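4.3 Sorting cards into a divided tray

Of all the tasks in the Prinby set, the card tray is the one we most looked forward to. It is small, it fits on a table, and it belongs equally to the home and to the shop floor. People file recipe cards, stack price tags, and put trading cards back in order. A packing clerk drops one item per slot into a partitioned carton hundreds of times in a shift. A person learns the job in a single try and can do it while talking. We wanted to know how close a general-purpose arm with a fingered hand could come, with no special end tool and no fixture to hold the tray still.

Each trial began with one card in the hand. The robot had to bring the card over the tray, turn it on edge, line it up with a named compartment, lower it, and let go. A trial counted as a success if the card ended up standing in the correct compartment and the tray had stayed on the table. We did not score speed. Slots were called in random order, and the tray was moved between blocks of trials so that a memorized arm path would be of little help.
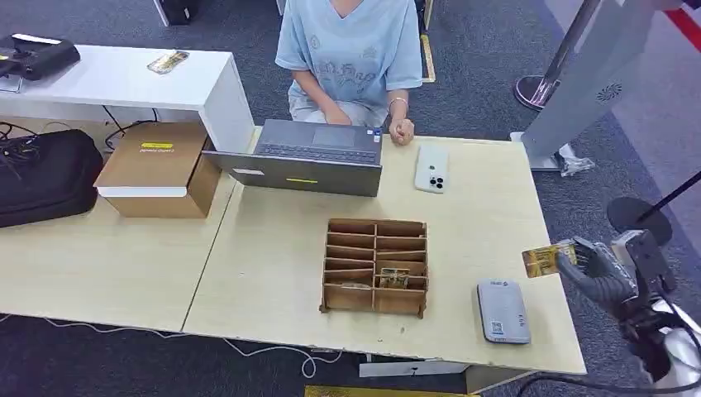 Cardboard was a deliberate choice for the tray. Molded trays have smooth, tapered openings that guide a part home even when the aim is poor, and earlier tests at our Gevdale site made several control methods look better than they were. Slotted cardboard gives no such help. Its walls lean, its top edges catch, and the whole grid can slide if it is pushed from the side. This is also the kind of packing material that a robot in a stock room or a kitchen drawer will meet every day, and a method that can only handle perfect parts will not last long in either place.

We ran 659 trials with the full controller, and 419 of them succeeded. We find this very encouraging! The hand had never been trained on cards as such. Its grasping policy came from the Whitelaw collection of household objects, which is heavy on cups, bottles, and boxes and has almost nothing thin and flat in it. That a policy raised on mugs could hold a card by its sides and keep it steady through a long reach was the most pleasant surprise of the study.

The failures are just as interesting. Of the 240 trials that did not succeed, 200 went wrong at the last step, when the lower edge of the card met the top of a divider. The arm was usually aimed well, but a small tilt of the card, too slight to matter in free space, was enough to put one corner on the wrong side of the wall. The remaining 40 were dropped cards and time-outs. Grasping, long treated as the hard part of chores like this one, was hardly ever to blame here.

The tilt is difficult to correct because of what each camera can see. The head view takes in the tray and the table well, but the hand often covers the card just before release. The wrist view is close to the fingers, and it also takes in a good deal of the robot itself.

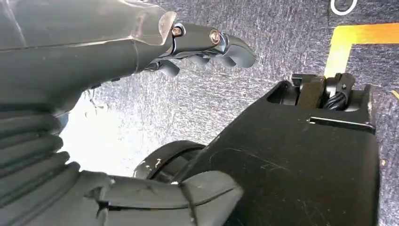

Figure 6. Wrist camera view of the gripper fingers, the ribbed bellows, and the black chassis, with gray carpet and yellow floor tape behind.

In poses like the one in Figure 6, much of the wrist picture is taken up by the machine's own parts, and a bright patch on the floor can be the strongest feature left. We tried masking out the robot body before passing the picture to the policy. Early results from Cliltonix, our name for the masked version, suggest fewer sudden sideways corrections, though we have not yet run enough trials to report a rate. A larger test is planned for December.
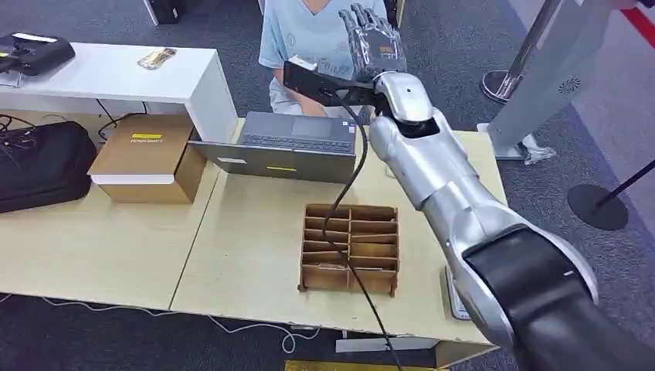
Touch looks to us like the better long-term answer. When people file a card, they let the edge bump the divider, feel it, and slide over by a hair. They barely look. Our controller treats the same bump as an error and backs away, throwing out the most useful signal it gets all day. A simple search motion after first contact, of 2 short strokes across the divider, is now being added, and we are eager to see how many of the 200 divider failures it can recover.

Can a machine take over this chore yet? For a shop that needs every card in its slot, no. For a home user who does not mind straightening a few by hand, the gap is already small enough to be worth arguing about. The same arm, hand, and policy carry over unchanged to the folding task in Section 4.4, where the material is softer and the errors are far less tidy.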